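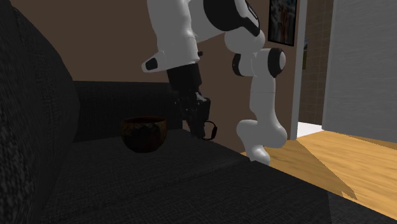 A robot arm over a gray sofa with a small dark bowl on the seat.

What is a fair trial?

When someone is accused of breaking the law, people often get angry before they know what happened. A fair trial is a way to find out the facts first and decide on a punishment later, if there needs to be one.

To be accused means that someone says you did something wrong. It does not mean you did it. In many countries, a person is treated as innocent until a court decides otherwise. This is called the presumption of innocence.

What happens in court?

A judge runs the trial and makes sure everyone follows the rules. One lawyer explains why the court should find the person guilty. Another lawyer speaks for the accused person. Witnesses tell the court what they saw or heard, and both lawyers can ask them questions. In some courts the judge decides the case. In others, a group of ordinary people called a jury does.

What if a crowd decides instead?

Think of a town called Warkura. A rumor goes around the market that a baker has torn down a holy poster. By noon, around 1000 people are standing outside the bakery. Most of them did not see the poster come down. They heard about it from someone who heard it from someone else. Some of them want to hurt the baker.

This is called mob justice, and it is against the law. The baker has no chance to speak, and the crowd has not checked if the story is true. Even if the baker did tear the poster, people in the crowd have no right to attack anyone.

In the next town, Goron, the same rumor starts. There the police keep the baker safe and talk to witnesses. If there is a case to answer, it goes to a judge.

What can you do?

If you hear a bad story about someone at school, ask how the person telling it knows. Do not pass it on. If a group is picking on somebody, get an adult right away.

Words to know

Evidence: facts or objects that help show what happened.
Verdict: the decision at the end of a trial.
Appeal: asking a higher court to look at the case again.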